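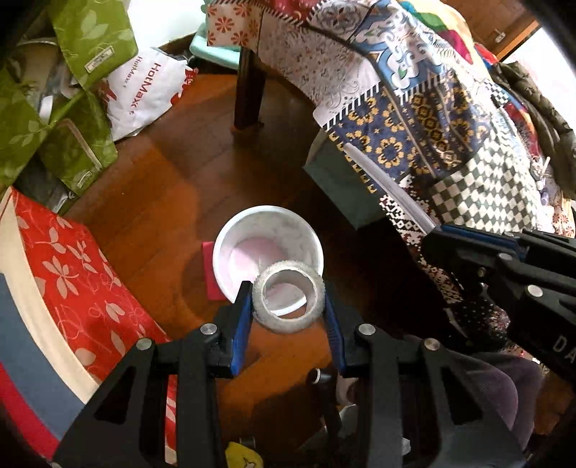 29th June
By Loredana Testa

Is the Tarkel shell as waterproof as the label claims?
For a while. Bornari rates it for all-day rain, and I've yet to meet a jacket at this price that keeps that up past its second season. The fabric is usually fine. What goes first is the seams, and then people reach for a roll of tape, like the white textured one standing on end in front of the round tub. Ordinary household tape won't hold on a shoulder seam. Buy proper seam tape or send the jacket back.

Does the Serra lining make it warmer?
A bit. It adds 70 grams and I can't say I'd pay extra for it. A thin fleece does the same job and you can take it off.

Is "packs into its own pocket" true?
Yes, if you have patience. Getting it back in with cold hands is another matter, and the zip snags.

What about sizing?
The chart says it runs true. I'd go up one if you wear anything thicker than a T-shirt underneath.

How often should I reproof it?
The leaflet says every 9 washes. Go by the rain instead: once it stops beading on the sleeves, it's time.

Should I wait for the Drornholm version?
It's due in August, with four colours and the same zip. I wouldn't hold off buying a coat for a colour.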